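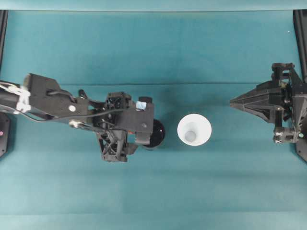

Both arms and the paper cup, on our lovely teal tablecloth.

So I've been promising a robot club update for weeks and kept putting it off, mostly because every time I sat down to write one, the only news was "we ordered a screw." But we have arms now! Two of them! And they move when we ask them to, most of the time, and sometimes when we don't.

For anyone new around here, I'm in the robotics club at Pambridge, which meets in the back half of the old drafting room. Last year we did a line-following car like everybody else. This year Hideaki Noguchi (our club president, and the only one of us who reads manuals all the way through) talked us into entering the tabletop class at the Fulero Cup, where you get two arms, one table and a list of boring household jobs. Pick up a cup. Pass it from one arm to the other. Put it down without squashing it. That sounded so easy when we signed the form.

It is not easy. A paper cup weighs basically nothing, so if a finger brushes it on the way in, off it goes. Squeeze a hair too much and the rim turns into an oval. I have personally ruined so many cups that my mom has started asking why our kitchen trash is all stationery and no food. (I practice grip settings at home with a pair of barbecue tongs. Don't laugh, it helped.)

We've named the arms, of course. The left one is Aliyu and the right one is Bammont, and I could not tell you why, it was late and we'd had a lot of soda. Aliyu is the one with the white tape and cable ties on the forearm. The cable kept snagging, so I strapped it down, and I'm a little proud of that job even if it looks like a sprained wrist. Bammont has the long pointy jaw with the ribs on it, and has a habit of drifting a tiny bit to one side as it closes. We spent a whole evening blaming the code for that. Then Hideaki wiggled the mount with one finger and the entire thing rocked. Loose bolt. One whole evening!

The cloth was my idea too. The bare tabletop was shiny and the overhead lights bounced off it like crazy, and our vision code decided that every reflection was a cup. The cloth fixed that in one go. The crease across it drives me up the wall, though, and I keep meaning to bring an iron from home. If you have a trick for getting a fold out of fabric without an iron, please leave it in the comments.

Okay, numbers, for the people who like numbers. Our log file is up to 1,468 practice runs, which includes a lot of runs where I hit start and then hit stop again because I'd forgotten something dumb. Our best streak is 103 clean pickups in a row, one arm only, cup in the middle of the table. I was so nervous near the end of that one that I went and stood in the hallway.

The handoff is another story. The longest streak there is 3. The trouble is that both grippers want to be in the same place at the same moment, and a cup is just not very big. Right now we have Aliyu hold it low while Bammont comes in near the rim, and then there's a pause of 2 seconds before Aliyu lets go. It looks painfully polite, like two people at a door. I'd love to cut the pause down but each time I try, we lose the cup.

The contest is in September, so we've got a bit of time. Next on the list is moving the cup away from the middle, which means redoing the calibration, which means Hideaki with his ruler and me writing down what he reads out. After that we start on spoons. I am not ready to talk about spoons.

Oh, and we need more cups! Plain white ones, the cone kind with the flat bottom, any size close to normal. If your office has a sleeve of them sitting in a cupboard, I will come and pick it up and bring cookies.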